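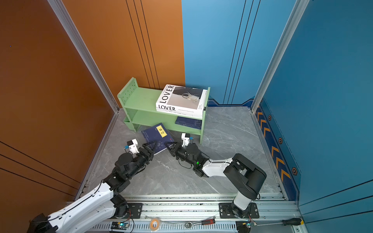
Going by what Tahiri wrote in the shelving thread, a small two-tier shelf is fine for big books as long as the heavy ones go on the bottom board. I tried that and I'm still stuck. My light green shelf has perforated ends and two short boards. The large white books stick out past the end when I lay them flat, and the dark blue ones slide forward when I stand them up. Is there a better way to arrange them?

Posted by Gondside, Friday

Muven
Lay the large ones flat with the spines facing out, biggest underneath. A little overhang does no harm. Don't lean a book against a flat stack – the bottom edge creeps forward and the cover bends over time.
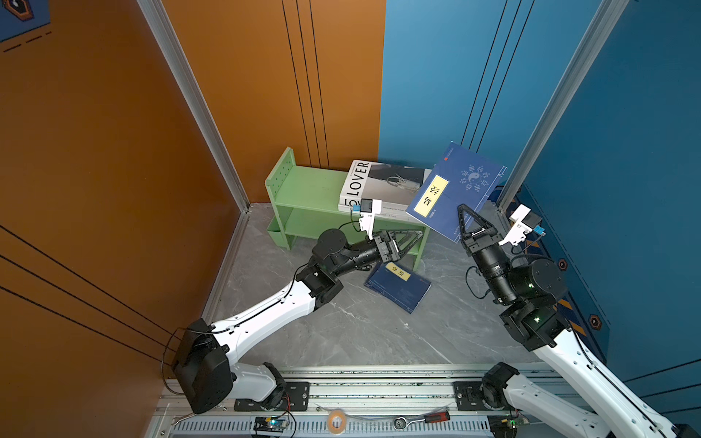 Grulstead disagrees about leaning and says it works if the board has a strip of rubber shelf liner on it. I've used liner for 2 years and would still lay anything over 200 pages flat.

Grulstead
Liner, like I said. Cut it a bit short of the front edge so it doesn't show. Take everything off first and sort the books on the floor by size. I keep art books together whatever language they're in, and put the ones I open most on top.
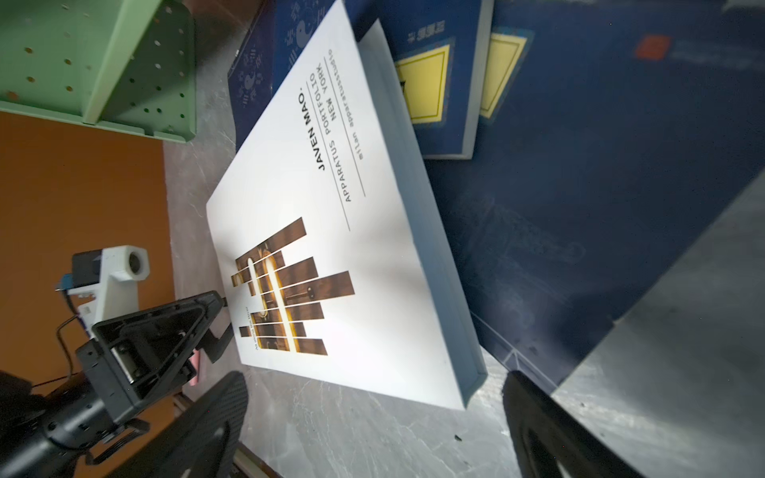

Do matte white covers need anything between them? A sheet of plain acid-free paper is enough if a dark cover is going to sit right on top.

Last updated in November

Comments (2)
The liner worked on my metal shelf too.
Mine left a sticky mark, so test a corner first.

Related
Storing oversized books flat (141 views)
Cleaning dust from perforated shelves (1,033 views)
Bookends for short shelves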